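Describing Shared Sports Equipment: Record Keeping at the Ollden Lending Store
Project report, second year
Malou Mikkelsen

1. Background

The Ollden lending store issues sports and outdoor equipment to residents free of charge. It operates from two counters, one at Rustad and one at Sandside. Stock moves between them according to season, so that an item borrowed at Rustad in March may well be returned at Sandside a week later. Both counters write to the same register, which is kept in a spreadsheet called Uvance after the street where the first counter stood.

The register was set up when the store held mostly skis and sledges. These have a length stamped on them and can be told apart by that number. The stock now includes rackets, balls, helmets, tents, cooking sets and a large amount of small equipment with no size marking. The fields in the register have not been changed to match.

This report examines how items are described in the register and whether the descriptions are good enough to match a returned item to its loan. It does not deal with late returns, damage or the cost of replacing stock.

2. Material and method

The register was exported at the end of a period of 14 weeks. At that point it listed 322 items in stock and 1264 completed loans. Each loan row holds a borrower number, an item name, a main colour, a free text note, and the counter and time of issue and return.

All free text notes were read and sorted by the kind of feature they mention: colour, printed name, surface or covering, shape, and wear. A note could be placed under more than one heading. Notes that only repeated the item name were marked as empty.

Loans were then checked for a match between issue and return. A loan was treated as unmatched if the return row could belong to two or more items in the stock list and nothing else in the row settled the question.

3. Printed names and coverings

Staff at both counters tend to write down a printed name when there is one. This works well for tents and helmets, where the name is large and stays on for the life of the item. It works less well for anything with a covering that is replaced. A racket that has been given a new wrap keeps its frame but loses the feature most often used to describe it. The same applies to hockey sticks, paddles and handlebars.

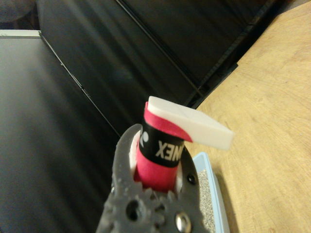
Figure 1. Cylindrical object with pink-red wrap and a printed black band.

The register has no field for a change of covering. At Sandside, such changes were written over the old note, and the earlier description was lost. At Rustad they were added after the old note with a slash between the two, which keeps the history but makes the row hard to search. Neither practice is described in the counter instructions.

A second difficulty is spelling. The same maker's name appears in several forms, with and without capitals, and in a few rows only the first letters are given. The search function in Uvance looks for an exact string. A search on the full name does not find the shortened forms, and staff who know this search on the first three letters and then read through the list by eye.

4. Main colour

The main colour field is a drop-down list. It allows one choice only, and the choices are white, black, grey, red, blue, green, yellow and other. The list was taken over from the ski register without changes.

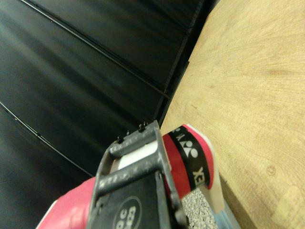
The single choice causes more trouble than any other field. Two members of staff entering the same item on different days will often choose different colours, and both entries are defensible. Plain items such as mats and most balls are recorded in the same way every time. Items with several colours are not. The one in Figure 2 has red, pink, black and white on it, and three of those four are in the list while pink is not. It could be entered under red, black, white or other without any of these being wrong. Orange and purple are missing as well, and brown is entered under other at Rustad and under red at Sandside.

The value "other" is used mainly as a way out. Once it has been chosen, the free text note is usually left empty, although this is the case where a note is most needed.

5. Results

Of the 1264 loans, 42 could not be matched with certainty. This is 3.3 per cent. The unmatched loans were concentrated in small equipment that the store holds in several copies. No tent and no pair of skis was involved.

Most of the unmatched rows had an empty note at issue, at return or at both. In the remaining rows a note was present at both ends, but the two notes mentioned different features, such as a scratch at issue and a printed name at return. Such notes may both be correct and still give no help.

Loans issued at one counter and returned at the other were harder to match than loans that stayed in one place. At a single counter the same person often handles both ends of the loan and writes the note in the same words.

6. Proposed changes

The main colour field should allow up to three choices, and pink, orange, purple and brown should be added to the list. The free text note should be divided into two fields, one for printed names and one for marks and wear. Changes of covering should be entered with the month in a separate column so that the earlier description remains.

A numbered tag on every item would remove most of the need for descriptions. Tags were tried at Sandside before the project period and came off balls and soft items. They remain suitable for rackets, helmets and cooking sets, and could be introduced for these groups first.

7. Limits of the study

The period covers one change of season only. Borrowers were not interviewed. Loans where the wrong item was handed back and accepted would appear in the register as correct, and the method used here cannot detect them.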